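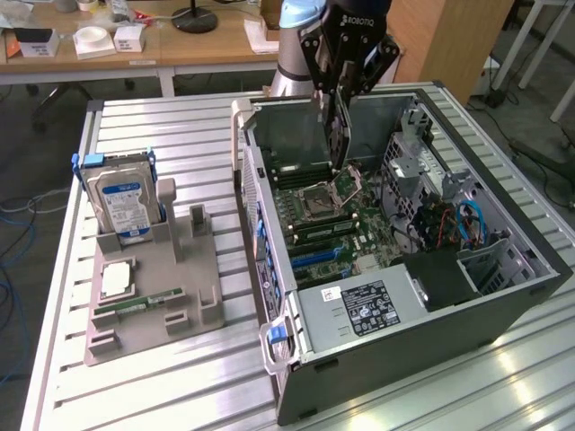

Is it still worth upgrading an old desktop, or should I just buy a new one?

Upgrading is worth it if the thing is only slow and everything else about it suits you. If the board is on its way out, put the money towards a replacement.

Home | Forums | Hardware | Buying and Selling | Log in

Old tower, new bits, or give up?

mossybank
Right, I know this gets asked every month but I've read the old threads and they all end in an argument about laptops. I've got a Perwood desktop that I bought secondhand in Brekdale five years ago. It does email, photos, the family accounts and a fair bit of sewing pattern software that hates anything modern. Lately it takes an age to start and I can hear the drive grinding away while I make my tea. A shop in town quoted me £358 for a refurbished Cordier tower. Or I could spend £87 on an SSD and more memory and do it myself. I'm fairly handy but I've never been further inside it than the dust filter. What would you do?

tin_kettle
Do the upgrade! I did exactly this in May on a machine older than yours and it went from nearly unusable to perfectly pleasant (and I'd been pricing up new ones for weeks, so I felt a bit daft). Copy your photos somewhere safe first. Then copy them again.

gatepost
I'll disagree. £87 is fine until the power supply goes in the autumn and you're buying one of those as well. I kept a Surow going like that and by the end I'd bought most of a new computer in dribs and drabs, with an ugly case round it. Get the Cordier, ask for a decent warranty, move the patterns across over a wet weekend.

mossybank
The patterns are what's stopping me. The company that made the software packed up and I'm not certain it'll install on anything newer. I've got the disc but the drive it wants is in the old tower!

tin_kettle
Well that settles it for me. Clone the old drive onto the SSD and the software comes along with everything else.

gatepost
Until the next thing breaks. But fair enough, I'd forgotten about the disc.
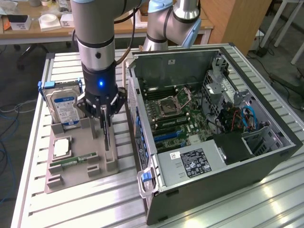
How do I know which memory to buy?

Look up the motherboard model in its manual and buy the type and speed listed there, in a matching pair if it has the slots free. Laptop memory won't fit a normal desktop board.

lowtide21
Can I add a boring one? Check how much memory is already in there before you order. My brother-in-law bought two sticks he didn't need and they're still in a drawer. If it's got plenty, get the SSD by itself and see how you feel.

mossybank
Good shout, just looked and it's got 4GB, so I think it does need more. I've ordered both. Gatepost, if it all goes wrong you can say you told me so.

gatepost
I shall. Unplug it at the wall before you start, and take a photo of the cables so you know where they go back.

Reader comments (3)

bramblejam: Mine's been going the same way. Did you find free cloning software or pay for it?

oldhandle: The refurb price seems steep to me, I'd haggle.

pocketfluff: Following this for the sewing software. Which one is it? I've got a box of discs I can't open either.

Contact us | Copyright Surow Forums | Back to top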